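Review: the handheld gripper demo at the Fogh open day in Gellville

I went to the Fogh open day on Friday mostly for the free coffee and because my neighbor Laiba Khokhar had a spare ticket. I ended up staying until they started stacking chairs. So this is my review of the one station I couldn't walk away from, the kitchen table with the handheld grippers, and I'll try to keep it useful for anyone thinking of going to the next one in August.

First, the basics. The open day fills two floors of the old Fernetti building. Parking is fine if you get there before 11 and terrible after. Downstairs is the usual big arm behind a fence moving boxes (my least favorite, you stand behind a rope and watch). Upstairs is where they let you touch stuff, and that's where I spent my afternoon!

The kitchen table is a simple idea. You hold the gripper in your own hand, squeeze it to close the two fingers, and do a chore while it records what you did. Signe Hauksdóttir was running the table and she gave me maybe a minute of instruction, then let me get on with it. I liked that a lot. At the Firen show last year I had to watch a safety video first and then got about 100 seconds with the tool.

How does it feel? Front-heavy. Lighter than my cordless drill, but all the weight sits out past your knuckles and by my third try my wrist was complaining. The squeeze is smooth and the orange pads on the fingers grip better than I expected. I practiced on a plastic bottle and dropped it twice, both times because I was looking at my hand instead of the fingers. Laiba got it on her first go and was unbearable about it the whole drive home.

The microwave was my favorite part. Opening a door with two stiff fingers is weirdly hard, and getting a plate out level is harder. You find out how much your wrist does without asking you. I tipped mine enough that Signe put a hand out. The toaster is easier, though the little lever takes a straight push and I kept coming at it sideways.

Things I'd change: the handle is too thick for small hands, and one table for that many visitors is not enough. I counted 11 people in line behind me at one point, and a sign on the wall about wait times would have saved some grumbling. Valdis Avotiņš gave a short talk on how the recordings get used, and it was good, but he gave it right next to the line and I only caught half. I'd also like to have seen a robot do the same chore afterward. Signe told me that was planned for the next one.

What I loved was the setup. It looks like a kitchen counter somebody might own, with cheerful foam letters up on the black cloth, and kids went straight to it. I'd give it four out of five, and I'd bring a friend who cooks.

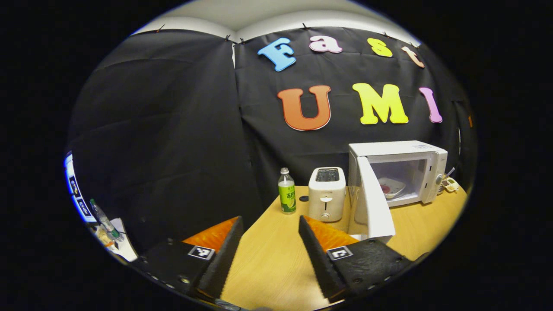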